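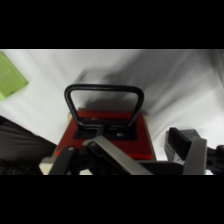
The box thread

Sunita Bisht
June
7 min read

Clearing out the sideboard this month and I would like to talk about boxes. Mute me now if you have anything on.

The red one first. Red on top, cream down the sides, big black handle standing straight up out of the middle. I have owned it for years and have never once put the right thing in it.

It came from a church hall sale in Idley. I went for a lamp. The lamp had gone, the man on the stall looked sad, and I have never been able to leave a sad man without buying something from him.

The handle is the reason I paid. It's a proper handle, a big round-shouldered loop you can get your whole hand through. Most boxes that size expect you to carry them like a cake.

I do realise a good handle suggests the box should go places. It has been to the hall cupboard and back.

Things it has held under my management: fuse wire, birthday candles, foreign coins, a phone charger for a phone nobody makes, and then for one whole winter a single glove.

Someone replying already to ask what it's for. It's for having a handle. Keep up.

Before the sideboard I did the airing cupboard, and before that the drawer in the kitchen that only opens if you speak to it. I mention this so you know I was warmed up.

My method is stolen from my cousin Nisha Kushwaha, who has moved house more often than anyone should. You put a plain cloth on the table, you put the things on it, and you look at them until you feel embarrassed.

The cloth matters more than you'd think. On the bare table a box looks like part of the furniture and you forgive it. On a white cloth it looks like something that has been brought in for questioning.

Nisha irons the cloth first. I want to be clear that I did not iron the cloth.

She also says you mustn't do it sitting down. If you sit down you will pick something up, and if you pick it up you will remember who gave it to you, and then it's dark outside and you've kept everything.

I stood for most of it.

A word about empty boxes, which are the real problem. A full box can be argued with. You open it, you say "why are there three tape measures in here", you move on. An empty box just sits there being potential.

There's a small wooden one, pale wood, open top, that would fit in your palm if your palm were generous. It has been waiting for a job since I moved in. I feel about it the way I feel about a houseguest who keeps offering to help.

I've tried it with paper clips. Paper clips want something deeper. I tried it with keys, and then I couldn't find the keys, on account of them being in the one sensible place in the house.

Tried it on the desk, tried it by the front door, tried it in the bathroom where it looked like it was collecting for charity.

Nisha's view is that a box without a job should leave the house. Nisha's view of most things is that they should leave the house. I've stayed with her and I now take my cup to the sink before she can form a view on it.

While we're here, the lime-green cube.

I have no defence for the lime-green cube. It's soft-edged and it's extremely green. It came to me in a bag of things from my sister's loft along with a jigsaw and a recorder, and when I rang to ask about it she said "oh good, you've got it" and hung up.

So it went on the cloth with everything else. Fair's fair.
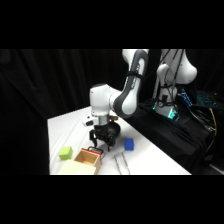 and I'll admit the cube did better out of it than I expected. Next to a colour like that, the little wooden box looked almost distinguished. I had been thinking of it as pale and unhelpful. Perhaps it only needed worse company.

There's a lesson there about parties but I'm not going to draw it.

Reply from somebody who wants to know if I measured them. No. I have eyes. One is bigger than the others and it's the red one's turn again in a minute.

Bit of background. I live above a shop in Tivness where storage is largely a state of mind. There's one sideboard. It came with the flat because it couldn't be got down the stairs, and I suspect it will see off several more tenants.

The sideboard has deep doors and no shelves worth mentioning, so things get put in boxes, and the boxes get put in front of other boxes. To reach the back you kneel. I've started planning my kneeling.

The shop downstairs is Chaturvedi, by the way. Fabric and haberdashery, excellent zips. It's where the cloth came from, end of a roll, and where I get all my worst ideas about lining things.

Because of course I thought about lining the wooden box. A bit of felt in the bottom. As if what was holding it back was a lack of soft furnishings.

I went down and asked for a piece of felt. I was sold a piece of felt and also some ribbon. I do not know what the ribbon was for. The ribbon is now in the sideboard.

That's 12 posts of me not throwing away a box, or however many it is. I've lost my place.

Anyway. Decisions.

The red box stays. I said so out loud, in a firm voice, so the others could hear. It stays on one condition, which is that it gets one job and keeps it.

I gave it the sewing things. Needles, thread, the good scissers, the tape measure that survived the inquiry.

Scissors. I can spell, I'm just typing with a biscuit.

It makes sense. Sewing is the one thing I do in more than one room, depending on the light, so finally the handle has somewhere to go. Kitchen in the morning, front room after lunch.

I've walked it between the two a few times today already with no sewing planned. It's a pleasure. I felt like a district nurse.

The objection, raised by Nisha on the phone, is that I already had a sewing box. I did. It was a Terketti biscuit tin. Everybody's sewing box is a biscuit tin, it's practically the law.

The trouble with the tin is that it lied to visitors. I've watched grown adults prise the lid off that tin with real hope in their faces. I couldn't do it to people any more.

So the tin's free, and yes, that does mean I've cleared out one cupboard and come away with a new empty box. I'm aware. I've had a sit down.

Sitting down was the mistake. See above re: sitting down.

Fine. Things I'd pass on to anyone about to do the same with their own sideboard, since a few of you have asked and the rest of you haven't left:

Do one cupboard. I mean it. If you open the second one to see whether there's room in it, you now have two cupboards' worth on the table and you'll be eating off your knees.

Put the cloth down before you fetch anything. Trying to slide it underneath later is a trick for people with more confidence and fewer belongings.

Like with like is a trap. I had all the boxes together and it made me feel like a collector. Collectors don't throw things away. Mix them in with the dull stuff, the dead torch and the takeaway menus, and you'll be a lot colder about it.

Don't ask your family. My sister's contribution was "keep the cube". My dad's was to ask if I'd found his spirit level, which I haven't, and which I've never had.

Don't buy storage to put your storage in. There's a website that will sell you up to 500 identical labels. I looked at it for longer than I'm prepared to say.

And give anything with a good handle a second chance. You can store things in any old box, but being able to pick it up one-handed while holding a cup of tea is worth a lot in a flat with 14 stairs.

Someone's asking what I paid for the red one. 70p. I offered a pound and he gave me the change very carefully, in fives. I think about him sometimes.

The wooden box, then. I know you're all on the edge of your seats.

I put it in the charity bag. I took it out of the charity bag. I made tea. I put it back in the bag and put the bag by the door, and then I moved the bag so I could get to my coat, and the box was on top, and it was exactly the right size for the tea bags I keep by the kettle.

Not all the tea bags. A day's worth. I decant them in the morning like somebody in a period drama.

Nisha says this is the least efficient thing she has ever heard. She's asked me to send a picture.

The cube is on the windowsill. A child on the bus pointed at it this afternoon as I was watering the plants, so it's doing more for the community than I am.

Charity bag as it stands: the recorder, the jigsaw (no idea if it's complete, good luck everyone), a stack of takeaway menus I'll have to fish out again as they obviously don't want those, and the ribbon.

No, I've kept the ribbon.

Back to the sideboard tomorrow. There's something right at the back I can only touch with a fingertip and it feels like another lid.

Recent from Sunita Bisht
The airing cupboard thread
A drawer that only opens when spoken to
Zips, and how I was talked into them
Carrying a lamp home from Idley, second attempt
Things my sister has hung up on me about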